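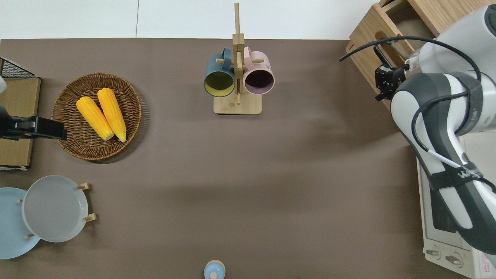 Page last changed: December, after another month with the plate rack

5 min read

I'd been drying mugs upside down on a folded tea towel for most of my adult life, so I'm not hard to impress. But the Wirkitz mug tree and its matching plate rack have been on my worktop since the summer and I'm still pleased with them every morning, so they're getting a proper write-up.

I bought the two together for £46 from Skovodow, the little kitchen shop Selma Jurić runs near the station (she also does very good tea towels, go and look). They come flat in one box. The mug tree needs its post fixing to the base and that's that. The plate rack took me longer, mostly because I put the crossbar on the wrong way round and had to start again with a cup of tea.

Let's do the mug tree first, as it's my favourite. The base is a decent flat rectangle and it sits properly still, even when you grab a mug with one hand while looking for the milk with the other. My old metal one used to walk across the counter! The pegs are short, and I did wonder whether a big handle would slide off, but my chunkiest soup mug has stayed put. What I would say is hang them in pairs, one each side. A single heavy mug on its own makes me nervous, though I've never had it go over.
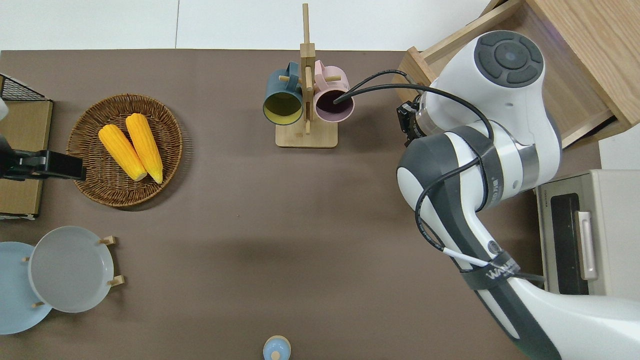 It's also a lovely way of keeping the mugs you really use within reach. I've got nine in the cupboard and I only ever want the same few, and since those moved out onto the pegs the cupboard door hardly gets opened before lunch. Air gets round them too, so no more of that stale smell you get from mugs left rim-down on a shelf.

My neighbour Azra Matić has the same tree and complains that the thin-handled cups from her mother's tea set swing about on it. I tried one of mine and she's right, they do. Fine for mugs, then, a bit lively for anything dainty.

Colour is worth a thought if you're buying for an open kitchen. The wood is pale and plain and goes with pretty much anything, which I can't say for the dark one I nearly bought instead.

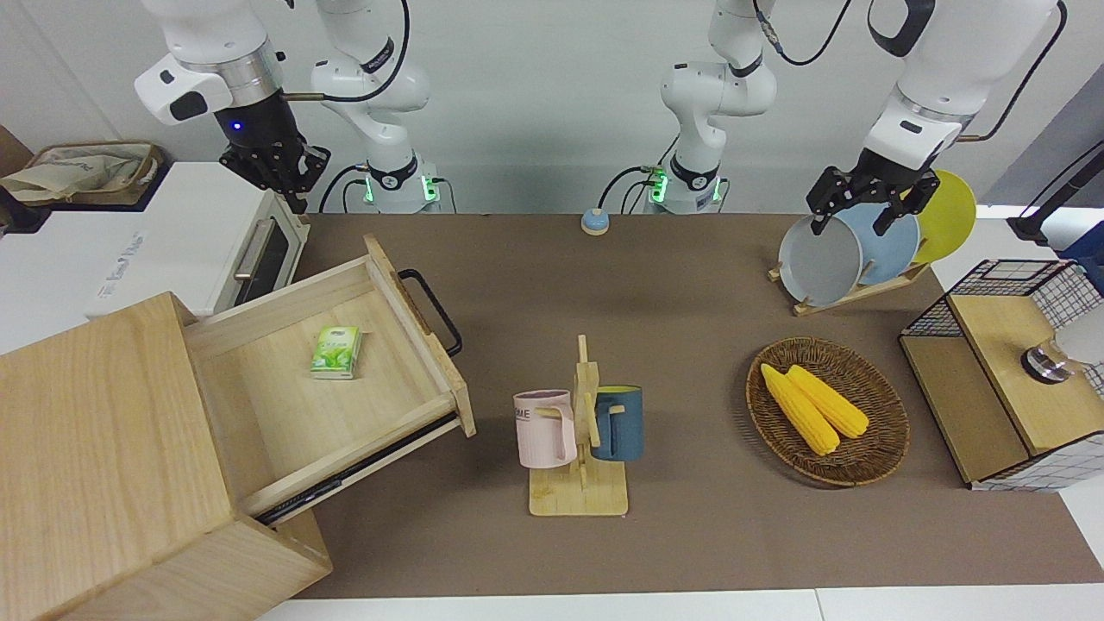 Now, the plate rack. I wanted something for the plates we use every day, and I'd seen plenty of wire ones that leave you hunting for the right slot. With the pegs on this one you just drop the plate in. Plates do lean a little, and the yellow one at the far end of the row tips out slightly past the rack, so leave a bit of elbow room on that side if yours is going next to the wall. A grey, a light blue and a yellow standing up in a row look so cheerful that I've stopped putting mine away at all.

Sizes matter here. Ordinary round plates are spot on. My big oval serving dish is hopeless in it, and shallow bowls sort of work but take up the room of two plates. Dušan Janevski, who reads this page and always writes in about bowls, please take note.

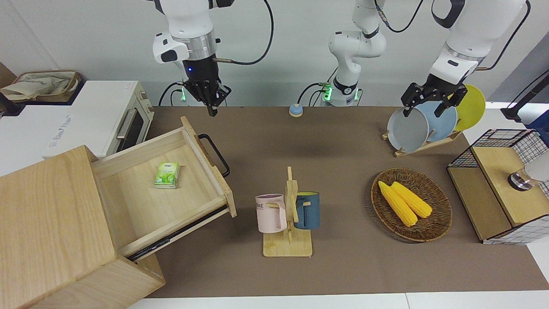
Getting a plate out is easy enough with one hand if you lift straight up by the rim. Pull it towards you and it catches on the peg in front, as I found out with a full pan of pasta waiting. After three days I'd stopped thinking about it.

For cleaning, I wipe both down with a damp cloth and dry them straight away. Every so often they get a rub of the oil I use on my chopping boards. There's no drip tray with the rack, which is my one real grumble. I've put an old baking tray under mine when the plates are very wet, and it does the job, but for the price I'd have liked something in the box. If a tray is a must for you, the Watuvell rack has one, though I found its slots too tight for our thicker plates.

Would I buy them again? Yes, both, and I already have, as the second mug tree is wrapped up for my sister's new flat. If you can only stretch to one, get the tree. If your draining board looks like mine used to, get the rack as well and clear a proper space for it first.

46 shares
3 comments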